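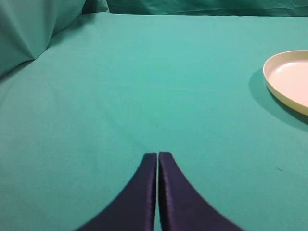 # How does a band get loud enough for a whole field?

A singer's voice is too quiet to reach the back of a big crowd. At a music festival, a microphone turns the voice into an electrical signal. The signal travels down a cable to a mixing desk.

The person at the desk is the sound engineer. At the Prurnport festival in May, that is Anisa Ong. She sets how loud each singer and instrument will be. Her desk stands 80 feet from the stage, so she hears what the crowd hears.

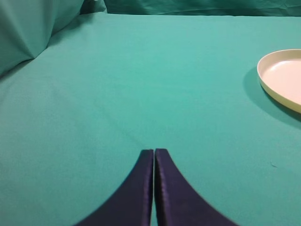 **Why do the drums sometimes look late from the back?**

Light reaches you almost at once, but sound takes much longer. You see the stick hit the drum first and hear the bang a moment later.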